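# The Other Half of the Robot Budget

The arm was the easy part. When the Clurnum lab in Gatville started planning its kitchen-handling bench, everybody wanted to talk about reach and payload (fun talk, I admit!). Then came the spreadsheet, and the spreadsheet had 76 lines on it. 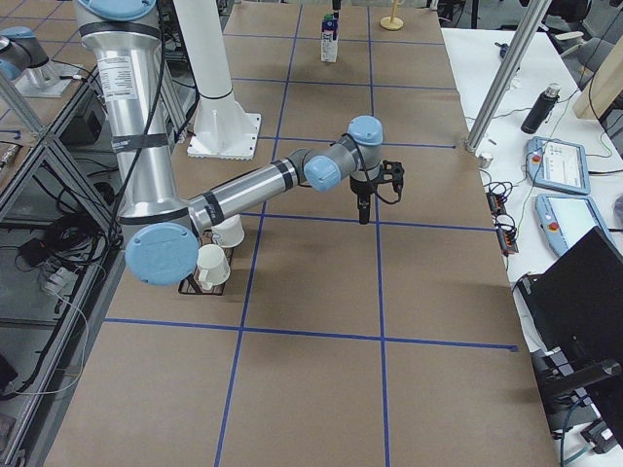 Most of those lines cost less than lunch. Tape, paper, mugs, a rack, power strips. But they add up, and the first draft had left $3,543 of them out completely. Cables alone came to $913 once somebody measured the real route from arm to control box and back again.

What I love about this bench is how freely it spends on space. A side table for the pendants and the computer went in as its own line, and it's worth every cent - you can reach a stop button without leaning over the work.
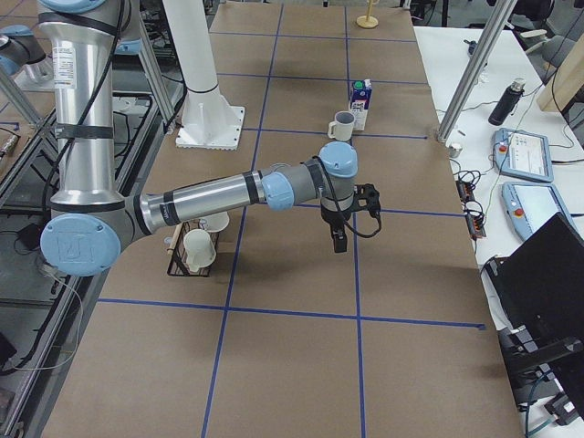 Bielecka would have gone further and bought the spare gripper on day one, arguing that a lab with one gripper is a lab that waits for the mail. Fair point. Giltico's planning sheet leaves about 10 percent for spares, and I'd push that higher.

Then there's the work surface, the cheapest item with the biggest say in how a day goes.

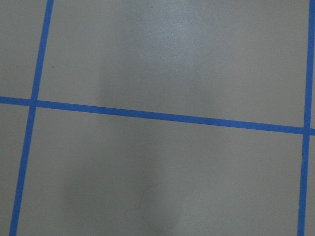

*Blue tape marks out the cells of the work grid.*

Budget for redoing it. Tape gets its own yearly line in Gatville now, right next to the gripper pads.

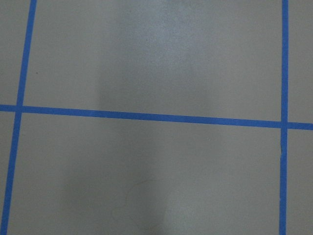 *The grid at close range, with a small nick in the right-hand strip.*

The next round of buying opens in November, and a second side table is already on the list.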